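Home Lighting Repair Course: Call for Participants, Winter Session

Got a lamp in the closet that quit years ago and that you still can't bring yourself to throw out? Bring it to Pukley! The Clarnel Repair School is looking for people to join its winter course in lamp repair and rewiring, and we would love to have you, whether you have never held a screwdriver or have been tinkering in the garage since you were ten.

The course runs one evening a week for eight weeks in the old Flesta building on Mill Street (use the side door, the front one sticks). You'll learn to take a table lamp apart safely, swap a socket, replace a cord and plug, find a bad switch, and test your work before it goes back in the living room. The last two evenings are for your own projects, and people have brought in wonderful things: brass desk lamps, a ceramic rooster, a floor lamp taller than its owner.

In August we held our first open repair day, and 117 lamps came through the door. We fixed a good share of them, ran out of plugs by lunch, and went home very happy. A lot of the people who came asked when they could learn to do it themselves, so we wrote this course for them.
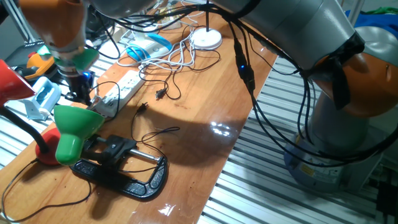

Lamps, tools and plenty of cable on the tabletop.

Who can apply: anyone 16 or older who lives in Pukley or Peltonen. You don't need any experience. You do need to be able to come to at least six of the eight evenings, as each one builds on the last. We teach in English, but if you're more at home in another language, tell us on the form and we'll try to seat you with someone who speaks it.

What it costs: $50 for the full course, which covers sockets, cord, plugs and the use of our tools. If that's a stretch for you, check the box on the form and we'll waive it. You won't be asked for any paperwork.

What to bring: one broken lamp, closed shoes, and reading glasses if you use them (some of those screws are tiny). Please leave fluorescent tubes and anything with a cracked glass shade at home. Coffee is on us, and if you feel like baking, nobody will stop you.

We're also looking for two bench helpers. You should be comfortable with basic household wiring and patient with beginners. Helpers come to all eight evenings plus a short practice night beforehand, and are paid $400 for the course. Tell us a little about what you've fixed and what you're still stuck on. We enjoy reading both!

To apply, pick up a form at the Flesta building or at the Peltonen library desk, and return it to either place by November 10, 2018. Forms can also be mailed to Clarnel Repair School, 467 Mill Street, Pukley. We'll write back to everyone, and if the course fills up we'll keep your name for the spring session.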